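Kgomotso Buthelezi picked up on the second ring and told me she'd been awake since five. Her first full-length as Shezi is out now on Skidska, a label that until this fall had only put out twelve-inches, and she's still not used to people having heard it.

"My mom texted me the track times," she said. "Just the times! I think that meant she liked it."

We talked for nearly an hour, mostly about synths, a bit about money, and a lot about Fatima Venter, who sings on four of the songs and co-wrote two. The pair met on a night bus after a festival where they'd both played to tiny rooms.

"There were 20 people at mine and I knew half of them," Kgomotso said. "Fatima had more. She brings that up." 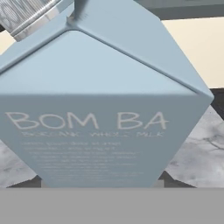
## "We threw out the fast ones"

The record started at 128 beats per minute like everything else she'd made. By November of last year she had a folder of 86 sketches and was sick of all of them. Then she slowed one down to 100 to check a vocal edit and left it there.

"Suddenly I could hear the room in her voice," she said. "I went back through the folder and did it to everything. Most of them fell apart, and I kept what didn't."

That first survivor became "Dinitby," the single, and I've played it way too much this month. The bass comes in late, almost rude about it, and Fatima doubles her own harmony in the last chorus (she did it in one take, I'm told, and then went out for noodles).

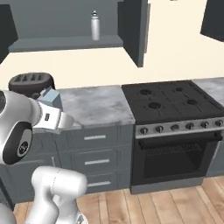

I asked about the tour, and she groaned. It's 11 dates, opening at Grotis, a club she used to sneak into, and she's bringing a live drummer for the first time. Rehearsals are going okay. My own prep for the call was coffee and her album on repeat, and my notes run to one line, "silver bottle, open cabinet, gray shelf," which I'd scribbled next to a question about the album's colder, more metallic second half. She liked that. "Yeah, side two is one shiny thing on a shelf," she said. "Lots of space around it."

The vinyl run was 1,097 copies — an odd number she blames on the pressing plant — and she signed every one at her sister's dining table.

"My signature is a line now," she said. "If yours has actual letters, you got an early one."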